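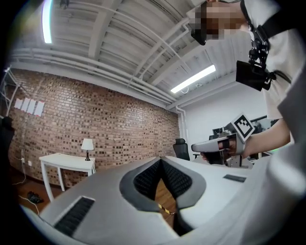

Participants wanted: two sessions on whether anyone needs this much office furniture

Keltomau wants people to spend time in a workroom and tell us what they would keep. I'm running it, and I have my doubts. The Ternum planning guide claims that a round table suits every kind of work. I've sat at plenty of round tables and I'm not convinced.

You would work at a desk, then at the round table with its pair of desk lamps, and say plainly which was worse. Bring your own work. Pretending to type is no use to me.

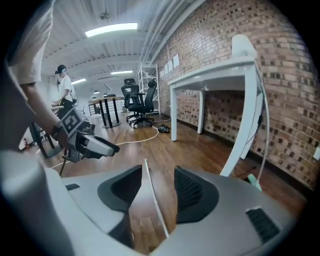

The office chairs get their own session. They have mesh backs and tall headrests, and I'd like to hear from people who have never once leaned on a headrest – I suspect there are a lot of you.

We need five people. No design background required, and if you sell furniture, please sit this one out. Each session lasts two hours. Lunch is provided, pay is modest, and I won't call it an "opportunity."

To apply, write a few lines to Moushumi Cassim at Keltomau about a chair or desk you gave up on. Replies close 7/8/26.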